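The night the arm at Tadatmont forgot how to open a lid, I was the only one on shift who knew where the manual was, so guess who got it. Cell 6, my favorite, the one we call Aria (I didn't pick the name, but I've stopped arguing). She'd gone through 148 tubs that month without a scratch, and then in March she started pinching too low and stalling.

So I did what you do. I cleared the table, cleaned the fingertips, checked the bolts on the gripper and ran her down slowly, with one hand on the stop button – my coffee went cold on the windowsill and I never did drink it.

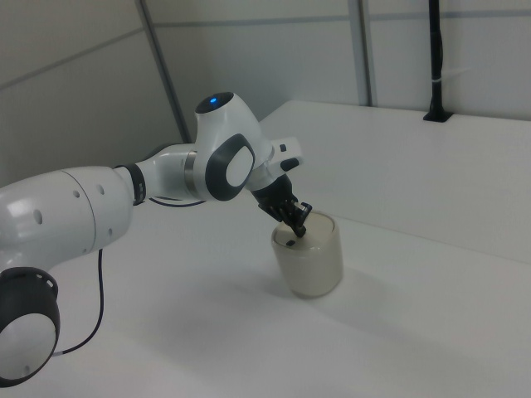
You're chasing the wrong thing, came Garba's voice over the intercom. It's the height. It's always the height.

I said I'd checked the height. I had, too, but I'd checked it against the old tubs, the ones from Mikulitz, and those stood a hair taller! I felt my ears go hot and typed in a new number without saying a word about it. Then I took the speed down to 40 percent and sent her back to the start.

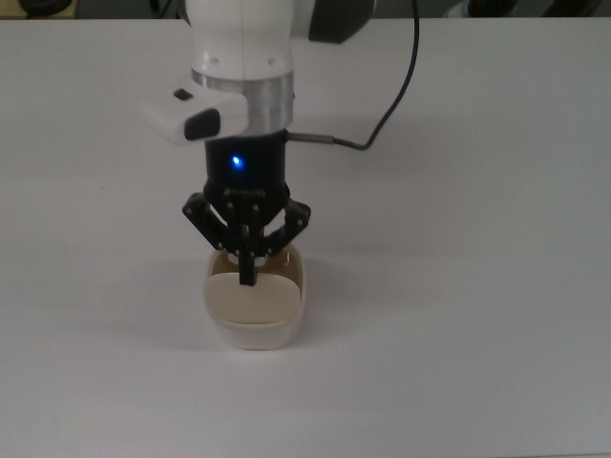

After that it was just patience, which I have plenty of after midnight. I'd nudge the height, save, run it, and write the number on the back of my hand because the notebook was clear across the building. Garba hummed the whole time and forgot the intercom was on. I let it hum.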